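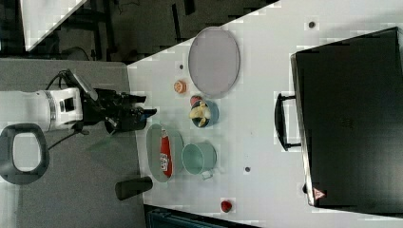 关于碟子的颜色，以及一根香蕉应该住在哪里

我搬到内利斯布里奇（Nellisbridge）之后添的第一批餐具，全都是绿的。准确地说，当时我以为它们全都是绿的。

买的时候是六月，下午，布鲁库拉（Brukura）那家店的灯光又黄又暖，什么东西摆在下面都像一家人。碗是绿的，盘子是绿的，杯子也是绿的，我站在货架前面，心里涌起一种很少有的、对自己审美的信任。店员问要不要包起来，我说要，分开包，小心一点，口气像是在运文物。结账是246。我记得这个数字，因为回家路上我一直在拿它除以各种东西，试图算出每吃一次下午点心的成本，算到最后觉得只要我活得够久就很划算。

到家拆开，往白桌子上一摆，才发现它们谁也不认识谁。

碗是那种蓝绿，蓝得比较坚决。盘子是很淡的海水绿，淡到你得把它跟别的东西放在一起，才敢说它有颜色。杯子又是另一种浅蓝绿，金属的，表面的脾气跟前两位完全不同。三样东西放在一张白桌子上，就像三个人各自按照“请穿绿色”的邀请函出席，进门之后互相看了一眼，都觉得是别人穿错了。

我在心里给它们找过很多台阶。同色系。渐变。层次。后来看见杂志上管这个叫“不经意的搭配”，我就安心了，我这套搭配的不经意程度是很高的。

至于那个灰色的大椭圆托盘，它是后来的事，放到后面说。

先说桌子

这张桌子是白的。买白桌子的人分两种，一种是家里本来就很干净，另一种是以为买了白桌子家里就会变干净。我不必说自己是哪一种。

白桌子的第一个问题是它什么都不替你瞒。深色木桌子是很讲义气的，你在上面吃完一个面包，它能替你把碎屑藏到月底。白桌子不行，一粒芝麻掉上去，隔着整个房间都能看见它在那里作证。我头一个礼拜擦桌子擦到手上起皮，第二个礼拜开始习惯用余光看东西。

桌面上还有几个深色的小圆点。我第一次注意到的时候，以为是胡椒，拿湿布擦，没掉。又以为是巧克力，用指甲抠，也没掉。再往后我拿了去污膏，蹲在那里较了一下午的劲，膏体把周围擦得越发白，小圆点显得越发精神。现在我跟它们的关系是这样的：每隔一阵子，有客人来，客人会很体贴地伸手帮我擦一下。我不说话，看着他擦。擦三四下之后他抬头看我，我点点头，表示我懂。

塔德奥·莱德斯马（Tadeo Ledesma）擦得最久。他是个不肯认输的人，从前跟我合租过，那时候为了一只拧不开的果酱瓶能跟它耗到半夜，第二天早上瓶子还立在水池边，他在旁边睡着。他擦完那些圆点以后宣布这是桌子的一部分。我说谢谢，这个结论我花了半管去污膏。

桌子下面是灰地毯。灰地毯是我在这屋子里最满意的东西，它的颜色跟灰尘非常接近，省去了很多自我谴责。缺点是它对红色的东西不大友好。草莓掉下去一次，我就学会了一件事：草莓从桌边到地毯，路上不会给你留任何商量的时间，而草莓汁在灰地毯上干了之后是一种说不清楚的褐，像一小块旧地图上的岛。那块岛现在还在，我用椅子腿压着它。

所以你会以为我从此不把草莓放在桌边。我也这么以为过。

点心制度

我为什么要买这些东西，得从点心制度说起。

以前我吃下午点心的方式是站着。站在厨房里，开着柜门，一只手扶着门，一只手伸进袋子里。吃完了我还站着，因为站着吃的东西不像吃过，身体不承认。这样到了四点钟，我会再站一次。晚饭前还有一次，那次叫“看看家里有什么”。

某天我把一根香蕉就着水池吃掉了，抬头在窗玻璃里看见自己的样子，弓着背，神情警惕，像是怕有人来抢。我决定做一个坐着吃东西的人。

坐着吃就要有盘子。有了盘子就要有像样的盘子。人就是这样一步一步走进布鲁库拉的。

制度的具体内容很简单：下午三点半，把要吃的东西从各自的袋子、盒子、皮里面拿出来，摆到该摆的地方去，坐下，吃完，洗掉。我把它写在一张纸上贴在柜门里面，字写得很好看。那张纸后来沾了油，“坐下”两个字透明了，不过大意还在。

这个制度最困难的部分是“该摆的地方”。

你可能觉得这没什么难的。东西放盘子里就行了。我原来也是这种粗糙的人。但是当你面前有一只碗、一只椭圆盘子、一个杯子和一个托盘，你手里拿着一根剥好的香蕉，事情就变得很严肃了。

香蕉放碗里。这个我试了很久，最后定下来的。香蕉放盘子里会滚，滚倒是不会滚远，它滚半圈就停住，露出比较不体面的一面。放在碗里就老实了，它本来就是弯的，碗也是弯的，两个弯的东西凑在一起，有一种命中注定的感觉。蓝绿色的碗配黄的香蕉也很好看，我得承认，那是整套餐具里颜色唯一显得像是事先想过的时候。

剥不剥皮，塔德奥跟我有分歧。他认为香蕉自带包装，剥了皮放进碗里等于把一封信拆开了再装进信封。我认为带着皮的香蕉放在碗里，那叫水果摆设，剥了皮的才叫点心，它表示你已经下了决心，没有退路了。剥了皮的香蕉是有时限的，你得在它开始变色之前处理好自己的情绪。我有好几次就是败在这里，剥好，放好，去接了个电话，回来的时候它看我的眼神已经不对了。

小块的水果，比如李子、莓果这一类，我主张放在碗旁边，挨着碗沿。塔德奥说这叫没放进去。我说这叫留白。

点心棒的问题

接下来是点心棒。

我得坦白，这套制度里有一条我从来没有好好执行过，就是“从包装里面拿出来”。点心棒我是连着包装放到盘子上的。淡绿的椭圆盘子，上面端端正正一根红包装的点心棒，还没撕开。

这件事有它的道理，虽然我每次讲这个道理的时候，对方都会在中途去看手机。道理是这样：点心棒从包装里拿出来之后，实在不好看。它是一块棕色的、表面不太平整的东西，放在任何盘子上都像是从什么机器上掉下来的一块零件。可是包装是红的，很亮，放在淡绿的盘子上，一下子就有了节日的样子。你坐在它面前，会觉得下午还是有盼头的。等真的撕开，咬下去，盼头就过去了，剩下的是嚼。

所以我把撕开这一步尽量往后推。有时候推得太后，干脆没撕，吃完香蕉就饱了，点心棒原封不动放回柜子。从卫生的角度讲这也很理想，盘子都不用洗，拿布抹一下就行。我后来发现我有一根点心棒，在盘子上出场了很多个下午，每次都是主角，一次也没被吃掉。我对它有了感情。再后来它过期了。

塔德奥说，你这不叫吃点心，叫陈列。

我说陈列怎么了。人家面包店橱窗里那个大蛋糕，里面是泡沫的，每天多少人看了它高高兴兴走进去。

他说，可是你是进去了没买的那个。

我给他倒了水。

杯子

说到水，就要说那个金属杯子。

当初在店里看中它，是因为它的把手小。小得有点不讲理，成年人的手指只能伸进去一部分，剩下的几根得在外面等着。我觉得这样很可爱。后来在家里端热茶，才知道把手这个东西为什么通常要做大一点。金属杯子导热之认真，跟它的外表完全不相称。装了热茶，杯身烫得拿不住，把手又只收留一根指头，你就那么用一根指头吊着一杯热茶，小碎步往桌子那边挪，脸上还要保持从容，因为这是你花钱买来的生活品质。

我后来只用它装凉水。它装凉水是一流的，冬天早晨端起来，能从手心一直凉到后脖子。

它还有一个特点，轻。碗和盘子放在那里就是放在那里，杯子不一样，你转身碰一下桌子，袖口扫一下，它就倒了。空着的时候倒下去的声音特别响，在安静的下午，那一声能让我把手里正在做的事情全忘掉。到后来它躺着的时间比站着的多，我也不大去扶它了。躺着就躺着吧，反正已经躺下的东西不会再倒一次。

这是我目前为止在收纳方面最有把握的一条经验。

我妈来看我的时候扶过。她一进门，外套还没脱，先走到桌边把杯子扶起来，把手朝右，端正。然后她去洗手，我从旁边过去，它又倒了。她从洗手间出来，看看杯子，看看我，那种眼神我从七岁起就很熟。她说，你买东西的时候就不能拿在手里掂一掂吗。我说掂了，觉得轻一点好，轻便。她说，轻便是带出门的东西，放在家里的东西要那么轻便干什么，它又不走。

我想了好几天，觉得她在这件事上是对的。我没有告诉她。

大托盘

现在可以说托盘了。

灰色，椭圆，边上有一圈凸起来的沿，里面平平的，一样的浅灰。很大。我买它的时候有一个宏伟的构想：所有东西，碗、盘子、杯子、水果，全都放在托盘上，从厨房一次端到桌子上，吃完再一次端回去。我在脑子里已经看见自己走过去的样子了，背是直的，托盘是平的，阳光从侧面来。

这个构想是在佩雷拉（Pereyra）的二手市集上产生的。摊主跟我说这个托盘原来是一套里的，别的都卖掉了，就剩它。我说为什么就剩它。他说，大。我当时觉得这是优点。他又说，家里要有地方放。我说有的有的。

家里没有地方放。

厨房台面放不下它，横着竖着都不行，斜过来有一头悬空。柜子的门比它窄。冰箱顶上可以，但是冰箱顶上已经是一个很成熟的社区了，里面有蒸笼，有饼干盒，有一卷我以为早就丢掉的包装纸，谁也不肯挪。最后它只能待在唯一容得下它的地方，就是那张白桌子上。

于是情况变成这样：托盘占着桌子的一头，空着；碗、盘子、杯子、水果在桌子其余的地方挤着。当初要装下它们的东西，现在在跟它们抢座位。

你会问，那为什么不把它们放到托盘里去。我也问过自己。我放过。放进去之后，灰托盘里的东西都显得很灰。淡绿的盘子放进去，那一点点绿马上就没了，像一个说话小声的人走进了车站。香蕉碗放进去，碗还行，可是托盘那圈沿刚好挡着手，你要拿香蕉就得从上面伸下去夹，像在玩商场里那种抓娃娃的机器。而且托盘一旦装了东西就成了一个整体，你想把杯子挪近一点，就得考虑整个局面。我不喜欢吃点心的时候考虑整个局面。

还有一次我真的端了。从厨房到桌子，走的时候什么都好，就是门框。我忘了门框。托盘比我宽，我侧过身，它没有侧过来，或者说它侧得太多了。碗没有碎，这个我至今觉得是奇迹；盘子也没有；杯子自然是响了很久。水果散得到处都是，那块像岛一样的草莓渍，现在想起来应该就是那次留下的，前面我说是从桌边掉的，那是另一次。两次的岛挨在一起，可以叫群岛了。

从那以后托盘就退休了。它现在在桌子上，平平地躺着，每天擦一次，里面什么也不放，是全家最干净的一块地方。有时候我工作累了会看它一会儿。真的挺舒服的。那么大一块均匀的浅灰，没有小圆点，没有碎屑，什么要求也不提。有人在家里摆枯山水，每天拿小耙子耙沙子，我觉得我这个更好打理。

塔德奥看中过它，说想借去放他的螺丝。我没给。

关于小水果的流放

有一类东西我一直没有找到办法，就是落单的小水果。

超市里草莓是一盒一盒的，吃到最后总会剩下一颗。按说剩一颗就把它吃了，可是你已经吃了前面那么多颗，最后这一颗在心理上很沉重。它单独放在盒子里显得盒子太大，放碗里跟香蕉挤着又怕沾上香蕉味，放盘子上会碰到那位红包装的主角，两个红的在一起，谁都不突出。我每次的处理方法都是先放桌上，等会儿再说。

“等会儿再说”的那个位置，不知道为什么总是在靠桌边的地方。我想这跟人的手有关系，人犹豫的时候手就往外伸，东西就被放到最外面去了。重要的东西在桌子中间，越是没想好的越靠边。照这个规律，你走进任何一个人家里，看一看他家桌子的边缘，就能知道他这个月有什么事情没做决定。

我家桌子边上的常客，除了草莓，还有笔。笔也好，小罐子也好，凡是黑的、圆的、能滚的，最后都会到桌边，半个身子探出去，停在一个物理上勉强说得过去的角度。我每次经过都看它们一眼，心想，要掉了。然后走过去，去做别的。下次经过，它们还在那里，姿势没变。时间长了，你会对这种东西产生一种敬意。

我有个朋友在阿恩代尔（Arndale）那边开课教人收纳，收费400，讲一整个上午，还发一本小册子。她看过我家的桌子，很有职业道德地没有笑。她说你的问题是东西没有“家”，每样东西都应该有一个家，用完就回家。我说它们有家，它们的家就是桌子。她说桌子是公共空间。我说那它们就是住在公共空间的。她在小册子背面给我画了一张图，把桌子分成几个区，水果区，餐具区，文具区，还有一个区打了问号，她说是给我留的“缓冲区”，所有没想好的东西可以先放在那里，但是当天晚上必须清掉。

我觉得这张图画得非常好，尤其是缓冲区。我实行了两天，到第二天晚上，别的区都并入了缓冲区。

她后来又问过我一次，图还在用吗。我说在用，在桌上。这是实话，它确实在桌上放过很长时间，下面还压着超市的小票。

那个橙色的

还有一样东西我要单独说一句，就是橙色的那种小圆水果，桃子或者杏。

我对它们有一个长期的误会。小时候家里管这两样东西叫同一个名字，大一点的叫大的，小一点的叫小的。一直到工作以后，有一次在同事面前指着杏说“这个小桃”，才知道事情不对。同事很客气，什么也没说，只是后来凡是吃水果的场合，都会轻声把名字再念一遍给我听。

所以到今天我买这类水果还是心虚。在摊位前面不敢开口，用手指，说要这个，来几个。摊主说桃还是杏。我说，甜的。

好处是放在白桌子上真好看。橙色是很好用的颜色，一大张白桌子，旁边一个大灰托盘，两样都冷冷清清的，中间夹着那么一小点橙，整张桌子就像开了一盏灯。我舍不得吃，常常放到它自己软下去。软了以后也还是好看，就是闻起来开始有主张。

你看，我这套点心制度执行到今天，点心棒不舍得拆，杏不舍得吃，最后那颗草莓吃不下，托盘不舍得用，杯子懒得扶。真正每天进到肚子里的只有香蕉。花了那么多力气，结果跟我当初弓着背在水池边吃的是同一样东西，区别是现在坐着，而且有碗。

我妈说那不也挺好，坐着吃胃舒服。

塔德奥的反对意见

写到这里我把前面的部分发给塔德奥看了，因为里面提到他好几次，我想还是要尊重一下。他回了很长一段，我摘几条，不然他要说我断章取义，虽然摘几条就是断章取义。

第一，他说他没有在果酱瓶旁边睡着，他是在闭目思考，而且那瓶果酱后来开了，是他用热水烫开的，我在文章里没有写。我现在写了。

第二，关于桌上的小圆点，他保留进一步调查的权利。

第三，他认为我对颜色的抱怨是不成立的。他说他看那些碗、盘子、杯子就是一个颜色，都是绿，他看不出哪里不一样。我又拿碗跟盘子并排放着问他，他说，啊，一个深点。我说蓝呢，你看不出碗里面有蓝吗。他说蓝不就是绿的一种吗。我们在这个问题上停了有一阵子，最后决定各自保留自己的色谱，友谊继续。

第四，他说既然托盘闲着也是闲着，螺丝的事能不能再考虑一下。

不能。

几条给同样买了白桌子的人

本来想好好写一份经验，写了几条发现都很狭窄，不过也许有人正好卡在同样窄的地方，就留着吧。

擦白桌子用微微潮的布，别太湿，水印干了比碎屑难看。擦之前先把东西拿起来，不要绕着走，绕着走擦出来的桌子，东西一挪开，底下全是它们的轮廓，像案发现场。我以前就是绕着擦的，托盘第一次搬开的时候，下面那个椭圆之大、之清晰，把我自己吓了一跳。

香蕉不要跟别的水果放得太近，它会催着别人熟。放碗里，碗放远一点。我知道我自己说过小水果可以挨着碗沿，那是从美观方面说的。如果你打算当天吃掉就没关系。如果你像我一样是打算看的，就分开。

餐具的颜色，要在白天，拿到店门口看。店员可能会以为你要走，你就跟她说你不走。如果她不信，可以把包押在那里。我要是当时做了这件事，现在就有一套真正一个颜色的餐具了，也就没有这篇东西可写。话说回来，我后来再去布鲁库拉，看见他们新上了一套杯盘，很整齐，六只一组，每一只绿得一模一样，盒子上印着一片叶子。我站着看了很久，竟然觉得有点闷。

买托盘先量柜子。再量门框。门框比柜子重要。

杯子拿在手里掂一掂。我妈说的。

把手也试一试，把你打算用的那几根指头都放进去。

草莓按你能吃下去的数目买，超市不肯拆盒的话，找个人分。我跟楼下邻居分过一回，她拿走了上面那层，下面那层压坏的归我，因为盒子是我出的主意。后来我们就不分了，见面还是打招呼的，话题主要是垃圾几点来收。

灰地毯上的红渍，冷水，干布，按，不要搓。我是搓完之后查到的。

最近的进展

上个月下了决心要把桌子重新安排一次。挑了个上午，十点多，光线很好，先把所有东西挪到椅子上、地毯上，桌子擦了两遍。擦完退后几步，真是白，白得我都不好意思往上放东西。我在旁边站了一会儿，想象着以后每天就只放一只碗，碗里一根香蕉，别的什么都收起来，过一种清清爽爽的生活。

然后要坐下，椅子上是托盘。

托盘先回去了。托盘回去之后，碗在地毯上，总不能让碗在地毯上。碗回去，盘子一个人留在那里也不像话。杯子是我拿起来放好的，站着，把手朝外，站了整个午饭时间，下午我关窗的时候听见后面响了一声，没有回头。

点心棒换了一根新的，还是红的。这次我打算真的吃。先摆几天。

有读者问盘子还买不买得到，我去看过，那个淡绿的椭圆盘没有了，店员说可以登记，到货打电话。我登记了，填的是要两只，回家以后一直在想另一只放哪儿。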